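Research & Practice | Automation in Service Settings

The question of whether machines are ready to take on household and shop-floor chores is put to the automation office at Dridside often enough that its programme lead keeps a standard reply. "They are ready for the chores we have already tidied up for them," the lead said, in an interview held at the office in March. "A chore in an ordinary kitchen has not been tidied up."

Dridside advises care homes, canteens and small retailers on which tasks may reasonably be given to equipment and which should stay with staff. The programme lead, who trained as an occupational therapist, has held the post for five years. The conversation began with cutlery, a subject on which the lead holds firm views.

"Clients expect us to talk about lifting and carrying," the lead said. "Those matter, but a fork is a better test. It is thin, it is shiny and it lies almost flat on the table. If a knife is touching it, you have to decide which one to pick up first, and your choice changes what happens to the other."

The office's assessment work draws on sorting tasks of this kind, where objects have to be moved from a table into the correct bin. The lead explained that people who carry out the task with hand-held grippers give up most of what their fingers can feel, and soon come to respect the difficulty.

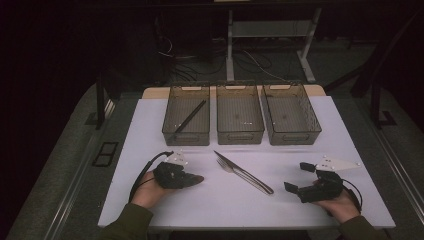

Where the trials stand

In the most recent round, the office compared a system named Susosik with an older arrangement supplied under the name Buleck. Each was given 60 mixed items to sort, including pens, spoons, knives and forks. Susosik placed 55 of them in the correct bin. Buleck was withdrawn after 14 items at the request of its own supplier, who wished to revise the grip settings.

The lead was careful about what the higher figure means. "Fifty-five out of 60 sounds very good until you picture a canteen at noon," the lead said. "Someone has to find the other five, and that person was supposed to be doing something else."

Asked about speed, the lead replied that it receives too much attention. A slow machine that works through the evening may suit a care home very well, provided it stops safely and can be reset by the night staff. The office now scores ease of resetting separately, and several products have lost marks on it.

What clients are told

A third product, Reuter, is intended for shop shelves and will be assessed later in the year. The lead declined to predict the result but noted that shelves present fewer overlapping objects than a kitchen drawer.

For the present, the advice to members is to begin with one task, at one table, and to keep a written record of every item a person has to move by hand afterwards. Members considering a purchase are asked to send that record to the office before they sign an agreement.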